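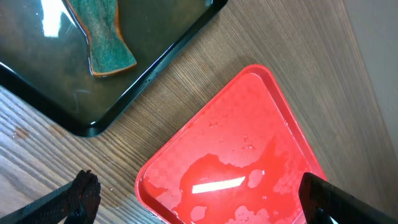

Wrist camera view, sponge in the dark tray, water in the red one.

**Segmentation mask breaks up on wet trays**

I'm running Rika with the stock perception node for a tray wiping task. With dry trays the masks are fine. Once there is water on them, the glare comes out as separate objects -- on the red tray I get the long white streak as its own blob, and the planner then tries to grasp it. Out of 1221 logged images, 174 have at least one false object. I have tried lowering the exposure, but then the dark tray loses its edge. Is there a setting for this?

Precious Du Plessis

**Answer 1** (accepted)

Leave the exposure alone. In the perception config set `min_track_frames` to 3 and turn on `reject_saturated`. Glare moves across the surface when the wrist moves and a sponge doesn't, so most false blobs get dropped before they reach the planner. You need a little wrist motion before the grasp call or the filter does nothing. Also check `min_blob_area`. Ours is 1000 and small droplets stopped showing up.

**Answer 2**

Polarising filter on the lens. Helped us, though you lose some light.

**Answer 3**

Which version? I had something similar on Brillis and updating fixed it, but I changed the lamp the same afternoon so can't say for sure.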